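Did Clumarau really win the audience award at Kilenard?

Asked by Mitiku Seyoum, Aug 15, 2011

Every bio of the actress Clumarau says her first film, Sukitz, won the audience award at the Kilenard festival in March. I can't find a ballot count anywhere. Her agency's page gives 3,460 votes, but the theater up there only seats 502 and I'm told it screened twice. Does anyone have a real source, or is this publicity people quoting each other?

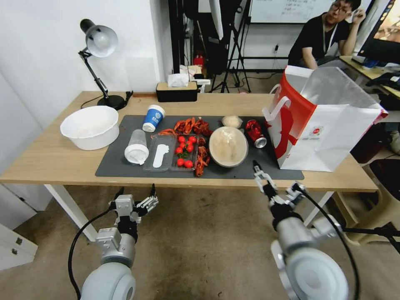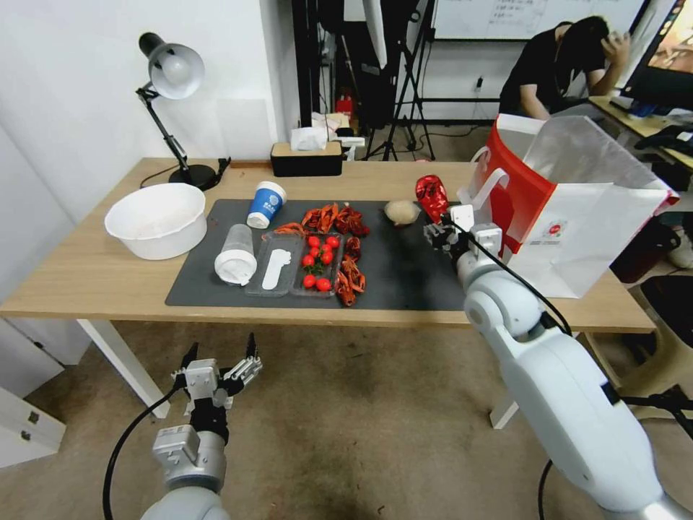

Table with the gray mat and the white basin, both shots.

Answer 1

It won. I read it in at least three places. Why would they lie about a small prize like that?

Answer 2

Three places that all copied the same press release is one place. Your math is right: two full houses gives you just over a thousand people, and I have never seen a full house at Kilenard for a first film. The printed program I kept lists an audience award, a jury award and a "public mention." I think she got the mention. The Beaulieu paper ran a short piece the week after and used that word, with almost 660 ballots for all the films together. By the time the movie opened in cities, the mention had become an award — funny how that goes.

I'd write to the festival office and ask for the winners list. Don't ask the agency.

Answer 3

They may be adding online votes, which opened after the screenings. Still doesn't make it 3,460, if you ask me. My cousin voted four times from the same computer. Good movie though, she's the best thing in it.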